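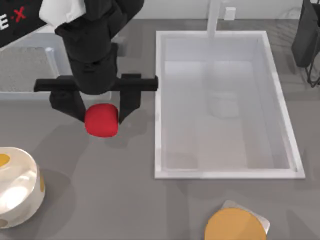

How do you file a crime tip without your name on it? Open Fludar, tap New Report, leave the Name box blank.

1. Pick the area first. Demdale covers everything north of the river.
2. Type what happened — threats, shots, a missing person. Short is fine.
3. Add a time. 8 p.m. is better than "last night".
4. Tap Send, write down the 13 digit code.

Caution: never file from a work phone. Someone in danger right now — call the police, dont wait on us. 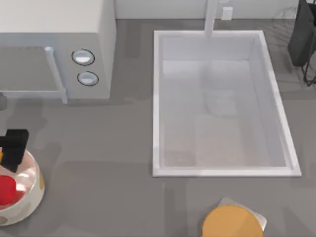
5. Use the code to check back. Replies show up under Messages, usually in about 27 hours.
6. Delete the draft. Settings, then Drafts, then Clear.

Note: lost codes can't be recoverd. File again and put "repeat" on the first line. Problems with the form go to Ileana Jitaru at the Demdale desk.

145 shares — 8 comments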